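Foro Dimusent > Aprendizaje por imitación > Demos en simulación: ¿cuántas y cómo?

marea_baja
18 May 2021
buenas, voy con prisa. Dos brazos en simulador, tarea de rack. Llevo 205 demos teleoperadas y la política sigue sin generalizar. Grabo más o cambio algo? Objetivo del proyecto (Fenero): 2588 episodios antes de julio. No llego ni de broma

tornillo_sin_fin
más demos no, más variadas. Si siempre empiezas en la misma pose, la red se aprende la pose y punto

Grevine
no estoy de acuerdo. Con 205 no se puede decir nada, ni bueno ni malo. Nosotros no vimos mejora hasta multiplicar por bastante. Primero cantidad, luego ya filtras

tornillo_sin_fin
filtrar 2000 y pico a mano, suerte. Prefiero 50 limpias

marea_baja
ya, pero limpias segun quién. Genowefa Laskowska (la que revisa aquí) me tira la mitad por pausas largas
y las sombras? las dejo o las quito? en la vista general se ven bastante en la mesa, la de muñeca va aparte. Pego las dos, general primero

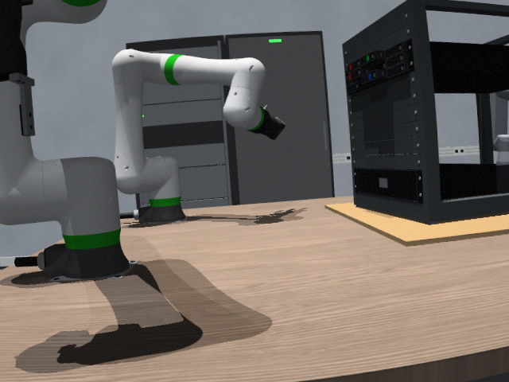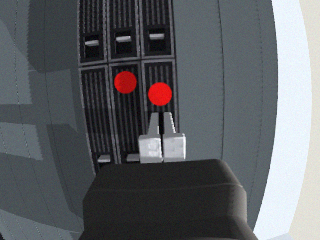

lo de las pausas: las recorto o vuelvo a grabar? recortar me rompe los timestamps y el conversor de Fragkou se queja

Grevine
recorta y reindexa, 2 minutos de script. Las sombras dejalas, pero aleatoriza la luz

tornillo_sin_fin
en la luz sí, de acuerdo. En recortar no, una pausa tambien es dato si el operador estaba corrigiendo. Márcala y ya

marea_baja
ok, marco pausas, cambio poses iniciales y lanzo otra tanda de 50. Si alguien tiene el script de reindexar que lo suba porfa

Grevine
esta noche lo subo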